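How to teach your club's robot to sort parts into a bin

Our club meets in the back half of the Braletier workshop, and this spring we entered the sorting challenge at Brastuvcombe. I wrote this up because three other clubs asked me how we got our two-gripper setup going, and I was tired of typing the same email over and over!

First, sort out your work surface. We started on a bare tabletop and our parts kept skating away every time a finger nudged them. A mat with a bit of texture fixed most of that. Tape the corners down and mark where they sit with a pencil, so you can put everything back if someone bumps it (someone will bump it).

Next, set your home positions. Bring both grippers in from the side by hand, low and slow, until they face each other with plenty of open mat between them. Save that pose. We named ours Semaan, after the street our bus stops on, and every run starts and ends there.

Now pick ONE part. I know, you want to do the whole tray. We did too, and lost most of April to it. Flat pieces with arms sticking out are a good first choice because you can pinch an arm from either side, but see-through ones are hard to spot on the camera feed, so save those until you feel brave.

Then record your practice runs. We did 12 to begin with and the robot learned basically nothing. At 47 it started going to the right area. By the time we had 1406 it was dropping parts in the bin while we ate chips and cheered. Change the part's angle a little between runs — a quarter turn is plenty — and throw out any run where you fumbled.

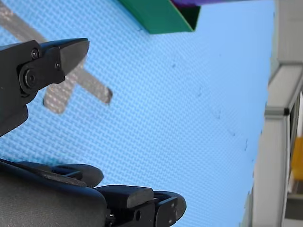 Stomberg wrote in after I shared an early draft, wanting to know if you can skip the second gripper and still place well. Yes, but you'll have to slow the drop way down. We tried it for a couple of evenings and the part kept tipping over the edge of the bin.

Last thing is the speed setting. Ours goes up to 3000 and we never run it past a third of that with beginners at the controls. Check your finger screws before each session too, they work themselves loose and then your grip drifts and you'll blame the software for an hour. Save your settings file somewhere that isn't the club laptop, then go back and try your second part.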